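Two-arm demos: keep the slow ones or cut them?

kpetchrat
February 20, 2022
Hello all. We are collecting demonstrations for the whiteboard task on our two-arm cell. Now we have 89 episodes, and in 8 of them the operator stops for a long moment before the right gripper takes the board. My question is if I should delete these 8 or keep them.

The table is the marble pattern one, with the toolbox and the small gray case at the back.

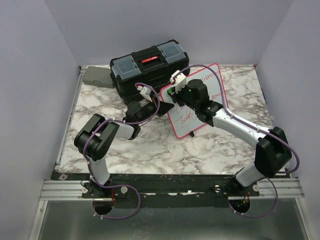

Right gripper on the board, left one still free.

I did not clean anything yet.

muthoni_s
Delete. The policy will learn to wait. We had this problem on the Takov project and lost two weeks.

jkokkonen
I don't agree with Muthoni. Cut only the still part and keep the rest. Good contact with a tilted board is difficult to collect, I would not throw it away.

muthoni_s
Cutting is fine if the arm is really still. In our data it was moving slowly all the time – then where do you cut?

yaowalak.h
Do you move the toolbox between episodes? For me this is more important than the pauses. With a fixed background you will have trouble later.

kpetchrat
@yaowalak.h Only 6 positions until now. I know it is few.
@jkokkonen I will try the cutting first and train both versions.

jkokkonen
Please post the result, also if it is bad.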